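Cillgate wall texts: read me first

Hello! I'm Kumudini, and this folder holds the wall texts, labels and visitor comments from the textile and paper shows at Cillgate. I started typing them up in June because the originals were in a box under the stairs and a few had gone soft at the corners. I meant to do one show and then, well, I kept going.

What you get

There are 300 labels, one per row, in labels.csv. The columns are show, room, artist, title, materials and text. Comments from the visitors' book are in comments.csv, with surnames taken out. The longer essays (21 of them, mostly by Hilkka Niskanen) are plain text files in the essays folder.

Materials are typed exactly as the artists gave them, so you'll find "thread", "cotton thread" and "thread (found)" all living side by side. I did try merging them once, and Feng-yi Tai wrote to say that found thread is a different thing altogether, so back they went!
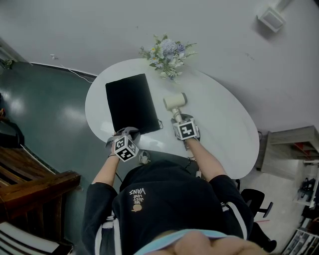 At the white table, with a black drawstring pouch.

Things to watch out for

Room names changed between shows. The Long Room and Room 2 are the same place, and the Tseng Room is the old Room 4 with a new door. Ewurabena Aryee's hanging pieces went across two rooms, so her labels appear twice, with slightly different wording. Please keep both.

Nearly 100 of the comments were in pencil and some words beat me. Those are marked [?]. If you can work one out from the rest of the line, send me your guess and I'll have another squint at the book.

Using it

Fine for teaching, research and your own projects. Please credit Cillgate and name the writer if you quote an essay. Su-chen Fu has asked that her essay on folded paper isn't shortened, so use all of it or leave it out.

Still to do

The Arilari loan labels, once I find the second envelope. Corrections are welcome any time, though I only open the inbox on a Monday.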